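August, bench 2, 15:20

Swapped the Pidow two-jaw for the Zellbridge multi-finger hand on the right arm. Controller unchanged, Walczak build 1521. Task: pumpkin toy to plate, 15 tries per end effector.

Pidow: 8 placed. Most misses were the jaws sliding off the ribs on closing. Zellbridge: grip holds better, but the approach is slower and the cable loop at the wrist needs watching when the forearm rolls.

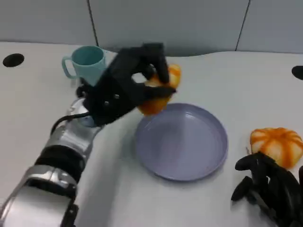 Tien-fu Lo wants the finger closing force lowered one step before the next set. Will rerun with log 1901 as the baseline, same start pose. Mug trials wait until the Jurnville fingertip pads arrive.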